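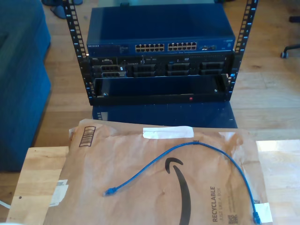
What is a rack unit, and where does counting start?
One rack unit (1U) is 1.75 inches, or 44.45 mm, of vertical mounting space, and in this course positions are counted from the bottom of the rail upward.

Unit 7: Mounting Equipment in an Open-Frame Rack
Handout, revised 2025-12-03
Instructor: Marit Backlund

1. Hole pattern
Each rack unit on a square-hole rail has three holes. The spacing between hole centers runs 5/8, 5/8 and 1/2 inch, then repeats. The boundary between two units falls in the middle of the 1/2 inch gap. A cage nut set one hole off the pattern will hold, but the equipment above it will not fit.

2. Reading the rails
The rails have white numerals along their inner edges. Record the lowest unit a device occupies, followed by its height: 18/2U means units 18 and 19. Use the same form in the Favside log sheet.

3. Order of installation
Fit heavy equipment first and keep it low where the layout allows. The bench layout puts the switch at the top, the server directly beneath it, and the open-fronted shelf tray under the server. It is a teaching layout – the final rack plan for the Coughlan assignment must place the server at or below unit 15.

A server is a two-person lift. One person supports the chassis until both front fasteners are started by hand. Tighten only after all fasteners are in.

4. Ports and bays
Network ports are numbered by block, left block first. Check the numbering printed on the panel before labeling any cable. Drive bays are recorded left to right as seen from the front. Enter an unfilled bay as "open" and leave the serial field blank.

5. Shelf trays
A tray carries devices that have no mounting ears. Its load rating applies to weight spread evenly over the base. Place small devices toward the rails.

Before the next lab
Read the Jindano notes on grounding, sections 1 to 7. Complete the blank rack elevation and bring it on paper. Marked elevations from the February intake are in the Nando folder.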